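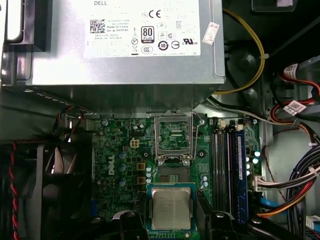
Zuzanna Sowa had told him over the phone that the processor had to go in dead level, like setting a tray down, and that if he felt he needed to push then he had it the wrong way round.

Dudek wrote this on the back of an envelope and put the envelope by the open case. The lever was up and the metal plate was up. The new chip sat in its plastic shell next to his tea, so he moved the tea.

The computer had belonged to the office at Kerkora, where his wife had worked for 18 years. When the Irngate branch shut they let people take the old machines home. She had kept her recipes on it, and the letters to her sister, and 262 photographs of the allotment. It had stopped starting up in March, and by then she was not there to be cross about it.

He looked for the little triangle on the corner of the chip. It took him a while, even with the good glasses. He held the chip by its edges, lowered it and let go. It did not rock. He brought the plate down, then the lever, which was stiffer than he liked and made a creaking noise. He stopped, read the envelope again, and carried on until it hooked under.

After that came the paste and the cooler, and one screw he dropped and had to fetch out with a pencil and a blob of Blu Tack.

He rang Zuzanna before he plugged it in.

"Did you push?" she said.

"No."

"Then switch it on."

He said he would have his tea first. It had gone cold, but he drank it standing up, looking at the button.

Share this story
5 likes | 3 comments

Search stories... Go

Contact | © Dritedley Stories | Back to top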